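Why Do Block Towers Fall Down?
By Nikola Wilczyńska
Science for Curious Kids

Have you ever built a tower so tall that you had to hold your breath? Then WOBBLE, and crash! Let's find out what is going on in there.

Everything on Earth gets pulled down by gravity, and your blocks do too. Every block also has a balance point, a spot where its weight evens out. In a plain cube, that spot is right in the middle (inside, where you can't see it). Put one cube squarely on top of another and the top one's balance point sits over the cube below. It stays up!

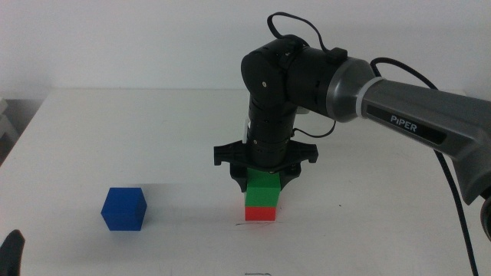

Now slide the top cube a tiny bit to one side. Still standing? Slide it a bit more. Once its balance point goes past the edge of the cube below, over it tips. You can get almost half of a cube hanging out in the air before that happens, which is pretty amazing!

Try it yourself

Find three cubes the same size and a flat table.
Stack two, edges lined up.
Nudge the top one slowly with one finger and stop when it starts to tip.
Now build it again with the third cube on top. Is it harder to keep steady?

My friend Kazimiera tried this with sugar cubes on Friday and got very sticky fingers!

Next: Why do boats float?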